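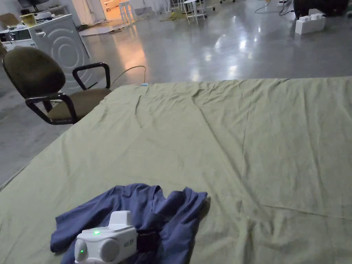

发件人:Rocío Insaurralde
收件人:Trevness 街头表达讨论组
主题:Re: Re: 传单许可条例,意见稿第二版
日期:4月9日 星期日

各位,

赶着出门,写得乱,先凑合看。Bernadette 那封我昨晚才读完,原文留在下面,我接着一段一段回。没耐心的直接跳到"要改的地方"。

Bernadette Boateng 写道:
> 大家好,
>
> 镇上把条例第二版挂出来了,我对着第一版看了一遍。先说结论:比第一版好一点,但是骨头没动。在 Nekbridge 广场和通往车站的那条步行街上发任何印刷品,还是要先申请许可,按天收费,每天75镑。第一版里"慈善机构除外"那句还在,"政治及宗教材料除外"这一句没了。我问过两次为什么没了,两次都说"已在其他条款中体现"。我没找到是哪一条。
>
> 另外新加了一款:申请人要附上一份打算派发的材料样本。没说谁看,没说看完留多久,也没说看了以后能不能因为内容不批。我最担心的就是这个。收费还可以吵价钱,附样本这件事一旦习惯了就回不去了。
>
> 镇上的理由是垃圾。我不是说没有垃圾,我每星期都从那里走过,夜店和健身房的小卡片确实满地都是。但是把夜店打折卡和一张反对关闭图书馆的单子放在同一条里管,这个我不能接受。
>
> 我的建议是我们不要再逐条提修改了,直接写一封信,要求整份撤回重来。逐条改等于承认这个框架。上次停车收费的事我们就是这样一条一条被磨掉的,最后拿到的东西和第一版差不多,还要谢谢人家听取意见。
>
> 意见征集走 Cutalora 那个系统,截止是5月。请大家在截止之前都自己填一份,不要只等着联名。
>
> 还有一件小事:上次讨论里有人说"反正现在谁还看纸",请不要再用这个说法了。我母亲看。她那栋楼里的人都看。
>
> Bernadette

好,下面是我的。

关于"整份撤回"

我懂你的意思,停车那次我也在,也窝火。但这次我不同意。撤回要他们丢脸,他们不会在选举前丢这个脸。而且撤回以后呢?第三版谁写?还是同一个办公室写,到时候我们手上什么书面承诺都没有。我宁可现在就把两款钉死,一是样本,二是政治材料除外。别的让他们收去。夜店爱交多少交多少。

当然你可以说我这是又在被磨。也许吧。不过两件事可以一起做:信的第一段要求撤回,第二段写"若不撤回,则至少"。律师都这么写。语气上不好看,我知道,有人会说我们自己都没信心。我觉得收信的人不在乎好不好看,他们只看有没有哪一句可以抓住,回一句"已部分采纳"。那就让他们抓我们想让他们抓的那句。

关于样本

完全同意,这是最坏的一款。补充几点我查到的:

说明文件(不是条例本身,是附的那份说明,藏在 Cutalora 页面最底下,要点两次才展开)里写,样本用于"核对申请信息"。核对什么信息?申请表上只有姓名、日期、地点、数量。没有一项需要看内容才能核对。数量更不用看样本。所以要么这句是随手写的,要么核对的就是内容,他们得选一个。我打算就这么问,一句话,不加别的。

还有保存期限。说明里没有。镇上别的许可,像摆摊、街头募捐,表格下面都有一行小字讲资料留多久。唯独这张没有。可能是忘了。忘了也得补。

再有一点我觉得比前两点都实际:时间。申请要提前3个工作日。你想想传单是什么时候发的。消息周四晚上传出来,周六早上人就要站在广场上,再晚就没用了。图书馆那次就是这样,星期四公告贴出来,下一个星期二就投票,中间一个周末。按这个条例,我们那个周末谁都不能合法地站在那里递一张纸。不用审查,光排队就够了。这句我想原样写进信里,有意见的说。

有人会讲,可以发网上啊。行,我们也发网上了。那个周末我们印了800张,发完了,星期一来旁听的人里有好些手里是拿着纸的。网上那个帖子谁看到了我到现在也不知道。平台今天给你看明天不给你看,你连找谁问都没有。广场至少是广场。

关于垃圾

我不想跟他们吵有没有垃圾。有。现成的办法也有:乱丢的罚乱丢的人,成箱往地上倒的罚倒的人,本来就有条文。罚过几次?我上个月写信问了,还没回。如果答案是一次都没罚过,那就很说明问题。如果罚过很多次,那也好,说明现有的办法能用。两种我们都能写进去。

Metwally 那边的事

这个很多人不知道,单独说一下。步行街靠车站那半段不是镇上的地,是 Metwally 的,就是管商场那家公司。地砖颜色变了的地方就是分界。他们一直有自己的规定,保安看见你发东西会过来,客客气气请你往那边挪几步。挪几步以后就是公地,就没事了。所以大家一直无所谓。

可是条例过了以后,挪几步那边也要许可了。整条街从头到尾没有一块地方是可以不问人就站着说话的。我画了一张图,手画的,很丑,回头扫了放上来。分开看两边各有道理:私人的地方私人管,公家的地方要秩序。叠在一起看,车站出来到广场这段路全没了。而所有人都走这段路。

我问过 Metwally 的前台能不能要一份他们的书面规定,答复说是内部文件。那我下次被请走的时候,凭什么被请走都看不到。先放着,这个不是这封信要解决的,但请记住。

意见数

Cutalora 上显示到昨天晚上收到185份。第一版那次,整个征集期结束都没这么多。所以大家是在填的。但是有个毛病,我自己填的时候碰到:第四题问"你是否支持减少 Nekbridge 广场的垃圾",只有是和否,必答。你选是,以后报告里就写百分之九十几的居民支持本条例的目标。你选否,你就是喜欢垃圾的人。我选了是,然后在后面的空白栏里写了一大段,说这道题和本条例没关系。建议大家也这样,不要空着,空白栏的内容按规定要附在报告后面的。

另外空白栏有字数上限,超了它不提示,直接把后面砍掉。我第一次写的就被砍了半段,在预览页才发现。请先在别处写好再贴,贴完看一遍预览。系统还会超时,超时就全没了。

要改的地方(信的草稿,按这个顺序写)

一、样本一款全删。不接受"改为自愿提交"。自愿的东西放在表格上,柜台的人一定会跟你要。

二、恢复政治及宗教材料除外,并且加上"社区事务"。第一版的写法太窄,图书馆的单子算不算政治?我说算,柜台可能说不算,然后你就在柜台前面跟人家辩什么叫政治。写清楚:凡不涉及出售商品或服务的,不需要许可。这样最干净,一句话,也不用谁来看内容。

三、收费。如果二接受了,三其实就无所谓了,只剩商业的在交。如果二不接受,那么75镑一天对个人来说就等于禁止,信里直接这么说,不要客气。我知道有人想写"建议降至合理水平",求求别写,写了他们就降到六十然后宣布听取了民意。

四、提前天数。商业的随便。其他的,零。最多可以接受当天发一封邮件告知,只告知不等批。这一点我自己也犹豫,告知制用久了会不会又变成许可制?Bernadette 你在别的镇见过,说说。

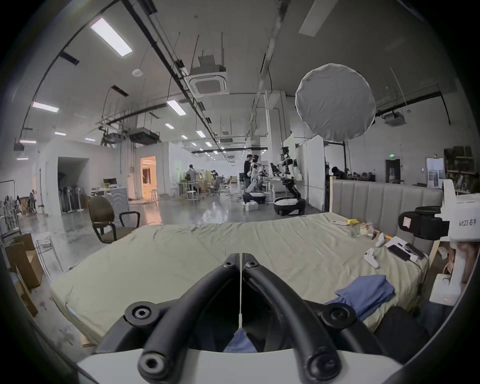
五、执法。草案里写"获授权人员"可以没收材料。谁是获授权人员?停车管理员算吗?Metwally 的保安经镇上授权以后算吗?我看字面是可以算的。要求写明,并且没收必须当场给收据,写上数量和理由。被收走的单子什么时候还也要写。选举后第二天还给你有什么用。

六、复核条款。请他们写明实施一年后公开一次数据:申请多少,拒绝多少,拒绝的理由。不写这个,以后我们连吵都没东西吵。

七、夜店卡片那些。我想加一句表示我们支持单独管,免得被说成只反对不建议。不过有人觉得没必要替他们想办法。我六比四偏向加。

不同意见

列表上私下给我写信的有几位,意思差不多,我归在一起回,不点名。

第一种说,我们这样等于替那些说难听话的人开路。去年秋天在广场上发的那个小册子,大家都记得,我也记得,我拿到手看了两行就丢进桶里了(是桶里,不是地上)。我不喜欢那些人。可是你把样本这一款留着,今天柜台是个讲理的人,挡的是他们;换一个人,挡的是你。小册子里如果有违法的话,现有的法律可以办,不用一个管垃圾的条例来办。真的觉得那本违法的,去报案,我陪你去。

第二种说,镇上的人其实没有恶意,就是图方便。我同意!我认识那个办公室的人,挺好的人,桌上堆得看不见脸。但是条例不是写给现在这批好人用的。而且没恶意的话改起来应该更容易才对,那就改嘛。

第三种说,组里怎么又在吵这个,上回的街头音乐还没吵完。对,没吵完。音乐那个我没忘,放大器的分贝那一段还在我草稿箱里。一件一件来。不过请注意音乐和传单别混在一封信里,混了他们就会挑容易的那件回。

第四种只有一位,说为什么不干脆不理它,照发不误,看谁来收。有骨气,我佩服,但是我不能在列表上号召大家这么干,而且真被收的多半是第一次来帮忙的年轻人,不是你我。要这么做的请自己想清楚,也别穿组里的背心。

关于语气

信要短。一页。上次我们写了四页,收到的回信引的是第四页的脚注。不要用"践踏"、"扼杀"这类词,省着点用,总有真要用的那天。不要引名人名言。不要提别的国家。就说这条街,这个广场,星期四到星期二那五天。讲具体的他们没法绕。

也不要骂那个写草案的人。名字在文件属性里看得到,有人己经发现了还截图发到外面的群里,请删掉。人家是个职员。

分工

草稿我写,今晚或者明天早上发上来。Bernadette 你能不能看法律那部分,特别是第五条授权那里,我拿不准引哪一款。你要是还坚持只写撤回,那你写第一段,写多硬都行,我不改你的字,只接第二段。

谁手上有第一版的完整文件?镇上网站的旧链接打不开了,换上第二版的时候直接盖掉的。我只存了前半份。这本身也值得写一句,征求意见的文件前后版本应该都能看到。有的人请直接回列表,别只回给我,我的信箱快满了,大附件会退。

翻译:信要英文中文各一份,中文版给老街那几栋楼贴。纸的。是的,贴在楼里不用许可,目前不用。

签名的方式还是老样子,回复列表写全名加住哪条街,不用门牌。上次有人写了门牌,后来收到奇怪的信,所以不要写。不住镇上但在镇上上班的也可以签,写上班的地方就行。不想公开签的自己去 Cutalora 填,那边不显示名字,至少说是不显示。

开会:有人提议当面碰一次。我可以,但不要在步行街那家咖啡馆,上次吵得我什么都没听见。地方定了在说。

还有,回信的时候请把下面引用的删短一点,昨天有一封往下拉了一分钟都是引用,真正的内容一句"同意"。我知道我这封也长。

先这样,车要走了。漏的晚上补。

Rocío

又:刚想起来,第二版第一页写的是"本条例适用于印刷品及其他可派发物品"。其他可派发物品是什么?气球?饼干?选举时候大家别在衣服上的那种丝带算不算?第一版没有这几个字。Bernadette 你对的时候看到没有,还是我看花了。如果真是新加的,那就要放到第一条前面去,草稿的顺序我再调。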